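Thread on shelf deflection, prompted by a month of refitting storage in the Jiltville rental. All of it is simple beam theory. Most of it gets ignored at the point of purchase.

1/ A shelf on end pins is a simply supported beam. Under an even load, midspan sag goes with the fourth power of the span. Going from a 495 mm bay to a 990 mm bay multiplies sag by 16 if load per unit length stays the same.

2/ Thickness enters as a cube. Going from 16 mm to 19 mm board cuts sag by 40 percent. Going from 16 to 25 cuts it by nearly three quarters. If you can't shorten the span, buy thickness.

3/ Material matters less than people expect, until creep. Particleboard under constant load keeps moving for months. I double the day-one figure for anything holding books and stop there.

4/ Paper is heavy. A full row of hardcovers on a 253 mm deep shelf is a different load case from folded towels. Work out the load before picking the board.

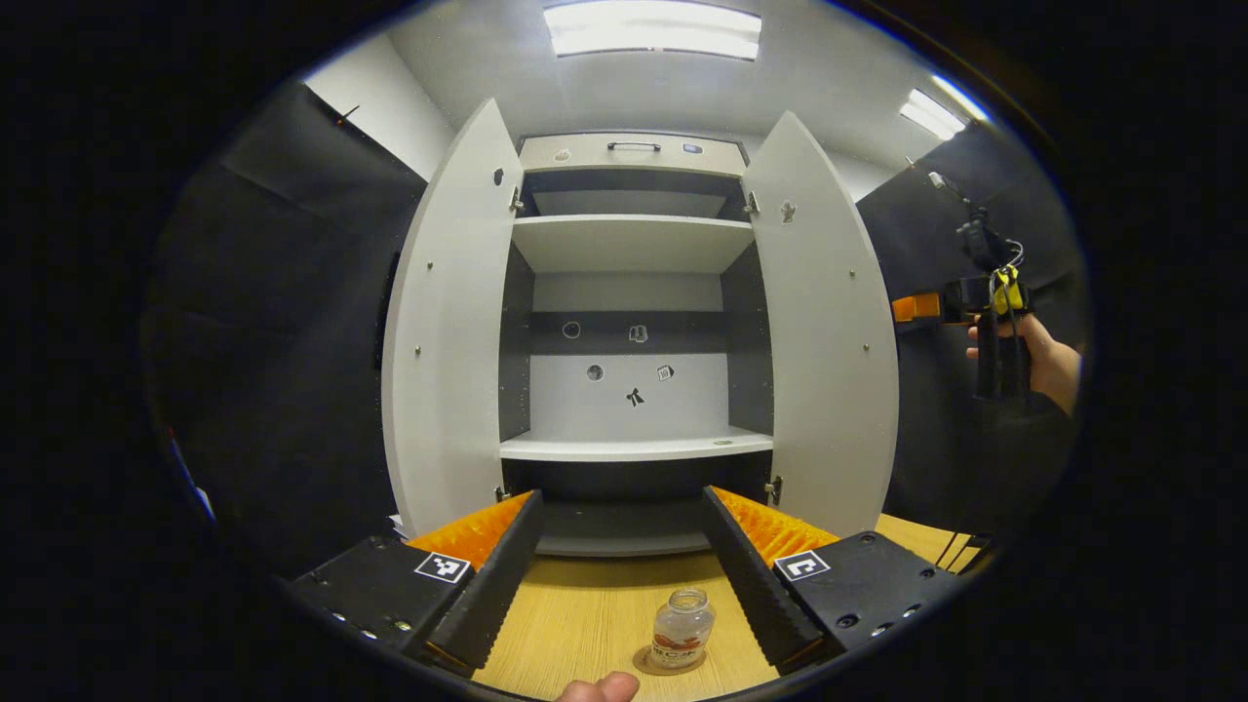

Tall white unit, doors open, two shelves below the drawer.

5/ A back panel only stiffens a shelf if it is fastened to it along the length. A panel sitting in a groove on the sides keeps the carcass square and does nothing for midspan sag.

6/ Cheapest fix for an existing shelf: a hardwood strip glued and screwed under the front edge, on its narrow side. A 40 mm deep strip takes most of the load off 16 mm board.

7/ Pins. Sosa sells 5 mm steel, Hemau sells a plastic one in the same diameter. I use steel for books. Drill depth matters more than the brand — a shallow hole lets the pin tilt and chew out the lower lip.

8/ My limit is span/495 on day one, for no better reason than that 2 mm over a 990 mm bay is where I start to notice it. Pick your own number and write it down.

9/ The spreadsheet is called Lameck. Inputs are span, depth, thickness, modulus and load. I'll post it in July once the creep column is fixed. It currently breaks above 1,000 mm.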